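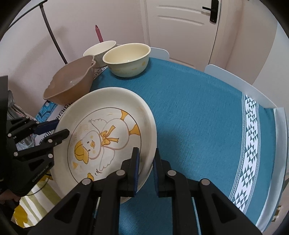

Thin rims are the hardest thing we have tried to collect this autumn. A glossy plate gives the pads very little to bite on, and the tracking drifts when the wrist turns quickly. For the tableware set we work with a gripper in each hand, and a plate like the one with the duck in the cap needs one finger inside the rim and the other outside before anything closes.

7 Nov 2025, by Fereshteh Mazandarani

Each example is one complete handling of one dish. Miklós Kozma trims the recordings and rejects any where a pad leaves view. In October he rejected 42 out of 140, mostly for rushed approaches.
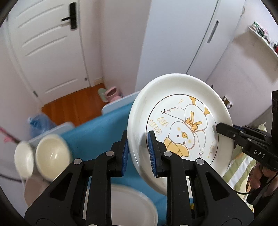
Plate held upright, pads on front and back, second gripper at the rim.

Bowls are labelled separately. The wall curves away from the finger, so the approach angle matters more than the opening width. We now record five approaches per bowl and keep the slow ones.

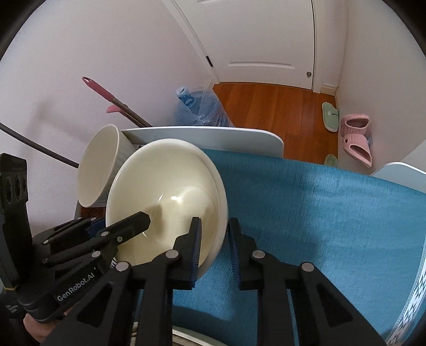
Large bowl, right rim between the fingers.

Stacks remain unsolved. The model we trained at Ollville tends to close on two rims at once, and adding more single plates to the set did not help.

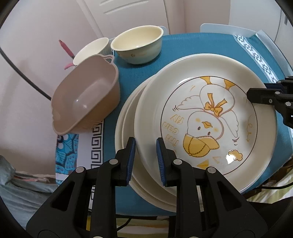

Begoñe Campos suggests offsetting the plates by a different amount each time, and labelling which rim is the target before the jaws move. I will run that next, with the same labels as before.

Last updated: 7 November

Print this post | E-mail this post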